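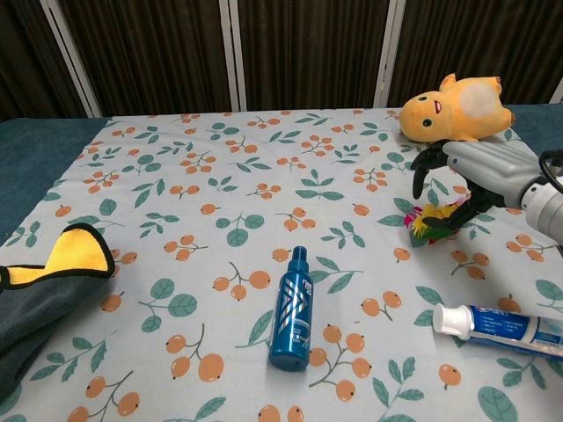

Sábado, después de comer

He dejado el baño para el final y he hecho mal. Llevo toda la mañana con la cocina y los libros, y lo pequeño es lo que más tiempo quita. Los libros entran en cajas y se acabó. Las cosas de aseo no sabe uno nunca dónde ponerlas, ni si merece la pena llevarlas.

El lunes entrego las llaves. Me quedan hoy y mañana para vaciar el piso, y Bakari sólo puede traer la furgoneta mañana a partir de las diez. Dice que con dos viajes basta. Yo creo que serán tres, por el colchón y la estantería, pero no se lo he discutido.

He puesto el mantel de las bayas naranjas en la mesa para ir sacando encima lo que apareciera por los cajones. Es el azul grisáceo, el que compró mi madre para la casa del pueblo y que luego acabó aquí. Tiene ya muchos lavados y el dibujo aguanta bien, las ramitas marrones y las hojas verdes siguen con su color. Ese se viene conmigo. Lo usaré para envolver los platos hondos, que son los que se rompen.

La toalla gris con el interior amarillo también se viene. Está doblada desde ayer y no la he vuelto a tocar. Es la de nadar, aunque no voy a la piscina desde noviembre. En el barrio nuevo hay una a siete minutos andando, según Wycliffe, que vivió allí dos años. También me ha dicho que la panadería buena es la de la esquina de abajo, y que no compre nada en la de la plaza. Lo apunto para no olvidarme.

El bote azul de espray lo habría tirado, pero he apretado la boquilla y todavía funciona. Va a la bolsa de mano. El tubo de dentífrico lo necesito hasta el lunes por la mañana, de modo que no se guarda en ningún sitio. La última vez que me mudé metí el cepillo y la pasta en una caja cerrada y tuve que bajar a comprar otros a las once de la noche. Esta vez lo del aseo va en la mochila y la mochila se queda colgada de la puerta.

El muñeco amarillo. He estado un rato con él. Me lo dio mi sobrina cuando vino en Semana Santa y lleva desde entonces en el respaldo del sofá. Ocupa lo que ocupan dos jerséis. Al final lo dejo para ponerlo encima de la caja de las sábanas, sin aplastarlo mucho. Si la niña viene en verano y no lo encuentra, me lo va a preguntar.

Las cortinas marrones se quedan. Eran del piso cuando llegué y nunca me han gustado, quitan mucha luz. Las he tenido cerradas casi todo el invierno por el frío que entra por esa ventana. Tendría que pasarles la aspiradora antes de entregar, pero la aspiradora la tiene Bakari desde hace un mes. Le he escrito para que la traiga mañana en la furgoneta.

Cajas cerradas hasta ahora: cocina, libros, ropa de invierno, papeles. En la de los papeles he encontrado el contrato de la lavadora y las instrucciones del calentador Hosik, que llevaba buscando desde que se estropeó. Las dejo en el cajón de la entrada para quien venga. También ha salido una libreta con las cuentas del primer año. Gastaba menos que ahora en casi todo menos en autobuses.

Falta: armario del pasillo, lo de debajo del fregadero, lámparas, cuadros y la caja de herramientas, que no sé si cerrar porque mañana hará falta el destornillador para la estantería.

He llamado a Mudanzas Landley por si podían llevar sólo el colchón. Me pedían 62 euros y tenía que ser el martes, así que no. Lo ataremos al techo si no cabe dentro.

Seis y media de la tarde

He hecho el armario del pasillo. Casi todo era para tirar: bolsas de bolsas, una plancha que no calienta, tres paraguas con las varillas dobladas. He bajado al contenedor cuatro veces. En el portal me he cruzado con la vecina del segundo, que no sabía que me iba. Me ha preguntado si el piso lo vuelven a alquilar y le he dicho que supongo que sí. Hemos hablado un rato de la humedad de la escalera. Me ha dado un tarro de mermelada de ciruela, que ahora es otra cosa de cristal que envolver.

Lo de debajo del fregadero lo dejo para mañana temprano. Hay una mancha en la madera del fondo que ya estaba, y conviene que le haga una foto antes de entregar. Tengo que avisar a la agencia, a Mosoti, de que la persiana del dormitorio baja torcida. Se lo dije por teléfono en su momento y no vino nadie.

He cenado pan con queso y los dos tomates que quedaban. En la nevera hay medio limón, leche para el desayuno y mostaza. La desenchufo mañana al mediodía y le dejo la puerta abierta con un trapo debajo.

Para mañana:
Poner el despertador a las siete.
Quitar las sábanas y meterlas en su caja, el muñeco encima.
Desmontar la estantería y guardar los tornillos en un sobre.
Apuntar la lectura del contador.
Pedirle a Wycliffe la copia de la llave que le di.
Doblar el mantel el último, con los platos.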